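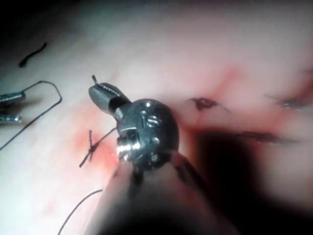
Issue 2, page 2

Practice pads and stitches: the things you keep asking me

I'm Nataša Popescu and I look after the suturing bench notes for the Hestura skills room. My inbox fills up with the same questions every term, so I've put my answers in one place. They're only about practice on synthetic pads, please don't use any of it on a person!

Which pad should I buy to start with?
A plain, pale one with a smooth surface. I learnt on a Faltent pad and still like it (a bit stiff at first, softens up nicely). Dark thread shows up well against the pale ones, even when the lamp is so bright that the pad goes nearly cream.

How long should I leave the ends?
Short, but long enough to find again. I cut mine too close for months and then watched them slide undone. The knot in the picture has two short dark ends, and on a practice pad I'm happy with that.

Do I need the fake blood?
Not for your first evenings. Once your knots are holding, though, do try a stitch with a bit of red on the pad, as it's much harder to see what you're doing. It leaves a pinkish blotch and I've never got one out completely. I keep one old pad for messy days.

My thread keeps slipping out of the jaws. Help?
Take a shorter tail, with just a little poking up past the tip. Then have a look at the jaws themselves. Fluff and old bits of thread get into the textured part, so I go over mine with a soft brush after each session.

How many knots before it feels natural?
Everyone's different! I filled in a tally card and it was 300 before I stopped muttering the steps out loud. A friend at Civurix swears by 3000, but she does like a big number.

Can I turn the pad over and use the back?
Depends on the make. Faltent yes, Sjöberg no, the backing on those is too tough and you'll only bend your needle.

Where do I put the used needles?
In the yellow tub by the sink, never in the bin. Ask me if it's full and I'll swap it.

Last updated May 18, 2025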